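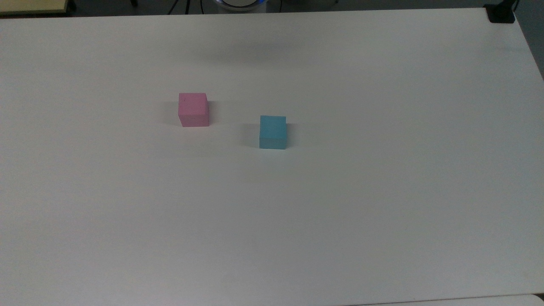 Foam test cubes on the work surface of the handling cell at Likley.

July 2022
By Benedicta Sowah

Skandivance has issued a revised setup and maintenance procedure for the two-finger handling cell at its Likley workshop. The procedure replaces the commissioning notes written by Joni Heinonen and applies to all shifts.

The service interval is set at 2,000 cycles. At each service the technician removes the fingertip pads, cleans the mating faces, checks the adapter screws for torque and runs the gripper through 19 open and close strokes without a load. Pads with visible tearing are replaced in pairs. Cable slack at the wrist is checked with the arm at full reach and again at the home position.

search this site Go

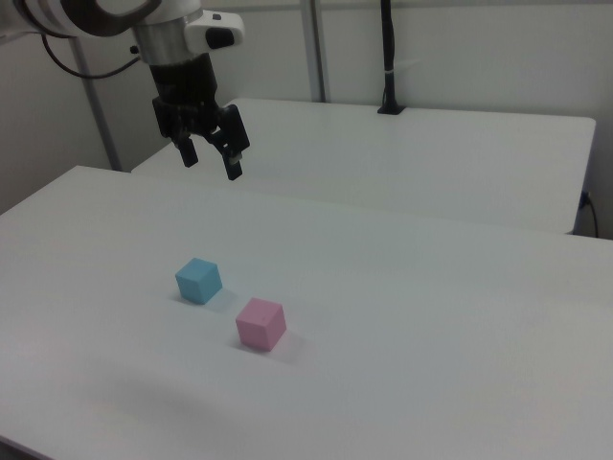 Does the wrist camera have to be recalibrated after every service?
Only when the camera, the adapter or the gripper body has been taken off the wrist. A pad change on its own calls for a position check - if the error is under 4 mm, the cell goes back into use.

Position checks are carried out with the gripper clear of the work surface at the start. The arm then approaches each test piece at reduced speed, and the technician logs the offset on both axes. A second reading is taken after five minutes.

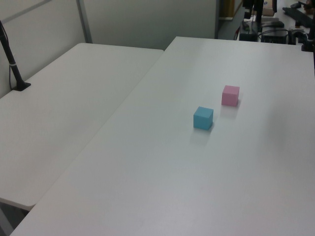
Table alignment is now a separate item on the service sheet. Mansa Korletey, maintenance lead at Likley, asked for the change after a shifted table produced repeated offset errors in the spring. Where two tops meet, as they do in this cell, the technician runs a straightedge across the seam and records any step in height. Stands and clamps are checked for movement by hand before the arm is powered.

The same procedure will be adopted at the Stukesero site in October.

Contact: Tetteh Odoi, Skandivance press desk, Likley | © Skandivance | Back to top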